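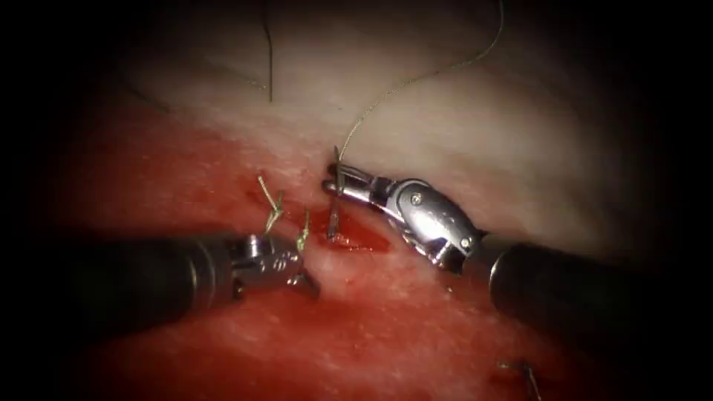 Guilan Zheng has spent most of her working life reading surgical waiting lists, and she doesn't believe them.

"I believe the people on them," she says. "The number at the bottom is a different matter."

We're in the kitchen of her house on a Thursday, the kettle going, a stack of quarterly reports from the regional health service sliding off the end of the bench. Zheng used to manage theatre bookings at Peng, a mid-sized public hospital. These days she writes submissions that she suspects go straight into a drawer.

The report on top claims the Peng list for elective surgery has fallen to 893. The press release called it a turning point. Zheng has circled the figure in green biro and written "since when?" beside it.

Her complaint is with the starting line. A patient joins the list once a specialist has seen them and signed the form. Before that they're waiting to be seen, a separate queue with its own name and, in most quarters, no press release. If outpatient appointments slow down, fewer people reach the surgical list and the surgical list looks splendid.

"You can improve it by doing nothing at all," she says. "Put off the clinics and watch it drop. I'm not saying anyone sat in a room and planned it. I'm saying it was noticed."

I put it to her that the published median wait is also down, to 60 days. She shrugs. Medians are worked out on people who've had their operation, she says, so someone who has sat there for two years and is still sitting there doesn't come into it. She'd like both figures printed side by side. She has asked for that in four submissions.

She is no kinder about the software. Peng bought a scheduling package called Draltex, which was supposed to fill cancelled slots automatically by texting the next suitable patient. It did text them, up to 100 in a morning. Many were older people who didn't answer unfamiliar numbers, and some who missed two messages were marked as having declined.

"Declined! They were hanging out the washing." 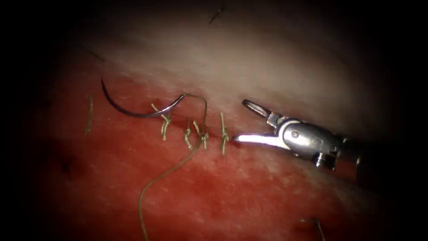
Mostly it's the letters that get people, according to Brett from Brutilberg, who rang the local radio station in November after his mum was taken off the list for a hernia repair. The letter asked her to confirm she still wanted the operation and gave her a fortnight. She was in hospital at the time with a chest infection, in the same building the letter came from.

Zheng has a folder of stories like it. She's careful with them, and says so. A folder of bad letters proves there are bad letters. It doesn't tell you how many names come off for good reasons: people move interstate, go private, get better or die, and a list that never gets cleaned up is no use to a surgeon either.

What she wants is for each removal to be published with a reason. The service told her that would be an administrative burden. She points out, a bit tartly, that it managed to produce a glossy brochure on its Flasta program, the one that moves patients to whichever hospital has room.

I'd assumed she would like Flasta. She sort of does. Sending someone two hours up the highway for a knee is fine if they've got a daughter with a car and a week off work. 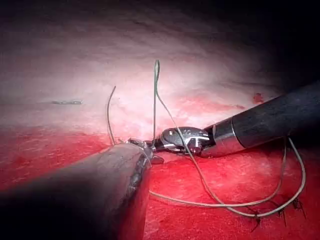 For a bloke on his own with a dog and no licence, it's an offer he has to knock back, and once he knocks it back his wait can be reset. She has seen the clause. It's in small type on the second page of the form, under the parking information.

None of this makes her popular with her old colleagues, a few of whom think she's giving ammunition to people who'd happily see public hospitals run down. She has thought about that more than she lets on, I suspect, judging by how long she takes to answer.

"They might be right," she says eventually. "But I booked those lists. I used to ring people at five in the afternoon to tell them tomorrow was off, and they'd apologise to me. They'd say sorry, love, you must be flat out."

The next quarterly report is due before the school holidays. Zheng expects the total to be lower again. She's already bought another green biro.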